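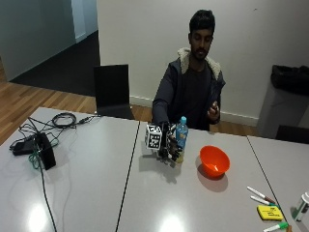 Home Accessories and Handmade Goods > Baskets and Weaving

Topic: Seagrass basket smells strong, should I return it?

pale_linen
Posted 05/03/2024

Hello everybody, I am new in this part of the forum, I usually read only the curtains section. I have bought a seagrass basket with a lid from Drekbridge, the model is called Bae, in the large size. It is handmade and very beautiful. The weaving is even, the lid sits well, and the color goes from light green to a kind of honey brown at the bottom.

My problem is the smell. When I opened the box, the whole hallway smelled like a barn after rain. I have put the basket near the window and every day I smell it in the morning and in the evening. Near the window it is better, but when I close the lid for one night it comes back. I wanted to keep bed linen in it and now I am afraid that the linen will take the smell.

The shop says in the description "natural scent of dried grass, will fade." But how long does it take to fade? The return shipping is $13 and I must decide this week. I would like to hear from people who have had such a basket for a longer time.

corkboard_kay
I have three from the same shop. All of them smelled in the beginning and none of them smells now. Leave the lid off, do not put anything inside, and be patient. For me it took until the end of the month. I would keep it.

pale_linen
Thank you! Did you use them for fabric?

corkboard_kay
One for towels, yes. The other two have yarn in them. The yarn is fine.

greywillow
I must disagree a little with the advice to just wait. There are two different smells and it is important to know which one you have. Fresh seagrass smells sweet, like hay or like green tea. This goes away. But if it smells like a cellar, like wet paper, then the grass was packed before it was fully dry, or the container was damp on the way. This smell does not go away by waiting, because there is something growing in the weave.

Please look at the inside of the bottom with a strong lamp. That is the place where the weaving is most thick and where the air does not come. If you see gray or black dots, take pictures and write to the shop. If the basket is clean, then corkboard_kay is right and you can keep it.
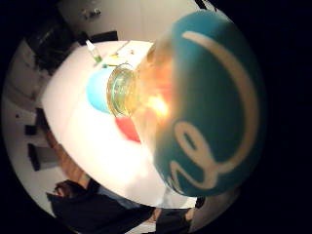
Teal with cream lettering, beside a clear glass jar.

pale_linen
I looked with the lamp on my phone. I do not see black dots. There are darker strands, but they are dark along the whole length, so I think it is only the color of the plant. The smell is difficult to describe. In the first days I would say barn. Today I would say more like hay. My husband says it smells like nothing, but he says this about everything.

Is there something I can do so it goes faster? I read on another page that one should spray it with vinegar and water.

greywillow
Dark along the whole strand is normal. The dots are what you do not want. Good news for you, I think.

About vinegar I am careful. You bring new moisture into a thing that you want to make dry.

oddspool
Sorry, but vinegar works very well and I have done it for years. Half vinegar, half water, a very fine spray, and then directly outside in the wind. The important word is fine. If the basket drips you have done it wrong. I have a stall at the Edstead market two times in the year, in spring and in October, and I sell second-hand baskets there. Without vinegar I could not sell half of them.

greywillow
Second-hand baskets are old and dry, they can take a little water. A new one from the box is a different case. I have seen a lid go out of shape after such a spray, and then it never closed again. For a basket with a fitted lid I would not risk it.

oddspool
I have never had a lid go out of shape. Maybe it was in the sun? The sun does this, much more than water. One side becomes dry first and pulls.

greywillow
It was on a balcony, yes, so it is possible that the sun was a part of it. I still would not spray a new one.

pale_linen
I did not know about the sun, and the window where it stands has sun in the afternoon. I have moved it now to the other side of the room. Thank you both, also for the disagreement, it helps me to understand.

teacup_north
Can I ask a question in the same topic? I was looking at the Bae basket too, but Studwood has one that looks almost the same and it is cheaper. Is it the same basket? In the pictures I cannot find a difference.

corkboard_kay
I had the one from Studwood in my hands in their store, and it is not the same. The one from Drekbridge has the grass twisted first and then woven, so the walls are like rope. The Studwood one is flat grass over a wire form. It looks similar from two steps away, but when you push on the side the wire one gives in and clicks. My kitchen scale says 705 grams for my medium one from Drekbridge, without the lid. The other felt much lighter.

I don't say it is bad. For a bathroom shelf where nobody pushes on it, the flat one is enough.
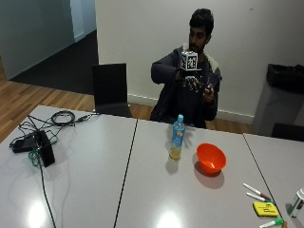 One more thing about the wire. In a bathroom I would ask the shop first if the wire is coated. If it is not coated, you get brown lines on the grass after some time, and on the shelf below also. I had this with a bread basket, a different brand, and the line on the shelf did not come off with anything that I tried.

teacup_north
That is very useful. It is for the bathroom, so now I am not sure about either of them. Does the twisted one tolerate steam from the shower?

oddspool
No natural grass likes steam. If you have a window and you open it after the shower, it is okay. If you have only a fan, choose cotton rope or willow. Willow is stronger against damp, and you can wipe it.

pinhook
I come in here as the unpopular opinion. I think we forgive too much because a thing is handmade. I paid a full price for two baskets from Drekbridge and one of them was taller than the other, you could see it immediately on the shelf. I wrote to them and they answered that each piece is unique. Yes, this I understand, but on the page they were sold as a pair. If something smells so strong that the buyer asks strangers for help, then it was shipped too early. A workshop which makes 2000 baskets for the season should have a place to dry them.

greywillow
The number on their page is for all the weavers together, as I read it, and they work at home and not in one workshop. So the drying is different from house to house. This explains why corkboard_kay has no problem and another person does. But I agree with you about the pair. A pair should be measured before it is packed.

pinhook
Then they should write it so. "Made in different homes, the smell can be different." I would buy with more trust after such a sentence, and I would maybe not have been so angry about my two.

corkboard_kay
Did they give you something back for the pair?

pinhook
They offered me a discount for the next order. I did not use it. The taller one is now in the garage with the gloves and the garden string, and there it does good work, I must say.

pale_linen
An update for those who still read. I put a bowl with baking soda in the basket for the night, with the lid half open, as my neighbor told me. In the morning the smell was weaker, but I cannot say if it is from the baking soda or from the new place in the room. I have decided to keep it. I wrote to Drekbridge anyway and asked how long they dry the grass, and they answered very politely, but without a number.

For the linen I will sew a simple cotton bag which goes inside, with a cord on the top. If somebody has a pattern for a bag with an oval bottom, I would be thankful. My basket is not really round, and the bags that I find in the shops are all for round ones.
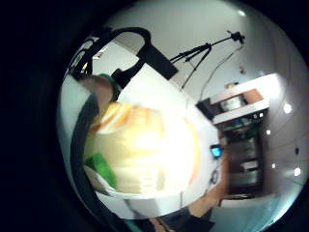 oddspool
You do not need a pattern for this. Put the basket on a sheet of paper, draw around the foot with a pencil and add a finger's width for the seam. Then measure the edge of your drawing with a string, and the string is the length of your side piece. Wash the cotton before you cut it, or the bag will be too small after the first wash. I have sewn a lot of them this way for the market.

greywillow
And leave the bag out for one more week, please. The inside of the weave needs air longer than the outside.

teacup_north
I ordered willow in the end, with a handle. When it arrives I will open a new topic, so that this one can stay about seagrass.

pale_linen
Thank you, I will draw the paper pattern on the weekend. I have an old sheet in light blue, I think it will be enough for the bottom and the sides, and for the cord I can take the one from a broken curtain.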